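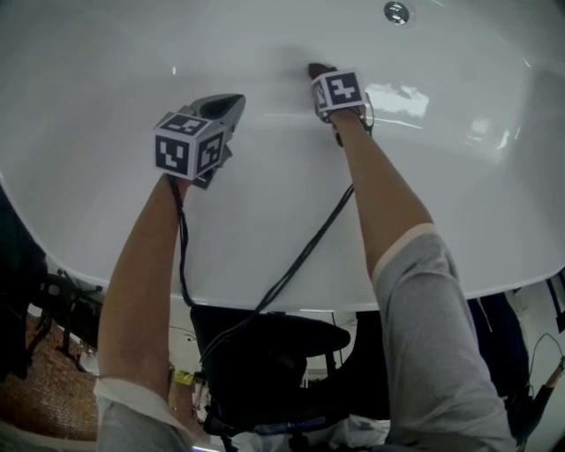
*Photo: Zaki picture library, reproduced with permission*

**Vacancy notice (Skultier)**

A **vacancy notice** is the form in which public bodies in the district of Skultier announce that they would like to employ someone. It is pinned up at the town hall, printed in the local paper and, in recent years, placed on the district website, usually under a heading where few people would think to look. The notice has legal force: a post filled without one is treated as empty, even when there is a person sitting in it.

**History**

The earliest surviving notice asks for a ferry clerk "of sound legs". It gives no wage, no hours and no address, and received 147 replies, most of them from men who already worked on the ferry. The district responded by adopting a standard form. The form had seven sections, of which the sixth was a repeat of the second in slightly different words, and this arrangement has outlived several attempts to tidy it up.

The neighbouring town of Wiltia copied the form entire, including a misprint that required applicants to be "under the age of experience". Wiltia corrected the phrase after a clerk tried to apply it.

**Contents**

A valid notice states the title of the post, the number of places, the pay band, the schooling required and the closing date. The pay band is given as a letter. The table explaining the letters is kept in a separate document, which may be read on request during office hours by anyone not at work at the time.

Schooling is described in one of three set phrases: "completed", "completed or equal to", and "desirable". The last is widely understood to mean "completed".

Posts fall into two classes, permanent and seasonal. Seasonal posts run from November until the money is used up. Some holders of seasonal posts have retired from them on full pensions.

**Application**

Candidates apply on paper, with copies of certificates and a passport-sized photograph. Online applications have been accepted since the launch of Irnico, a web portal that turns a paper form into a longer one. Irnico saves nothing until the final page and asks for the applicant's fax number twice. Those who finish are invited to print the result and post it.

The usual closing date for the main yearly round is 11th January. Letters arriving afterwards are stamped "late" and kept, and a shelf of them is said to have been used more than once when the punctual candidates proved disappointing.

**Selection**

A written test is followed by an interview before a panel. The test covers arithmetic, spelling and the geography of Skultier, a subject that favours candidates who have been lost in it. In the best-attended round on record, 352 people sat the paper for a single post in the parks office, which was then withdrawn for lack of a desk.

Successful candidates are told by letter. Unsuccessful ones are told by the absence of a letter, though the two can be hard to tell apart in the first few months.

**See also**

- Pay bands in Skultier
- Ferry clerk
- Seasonal post (Wiltia)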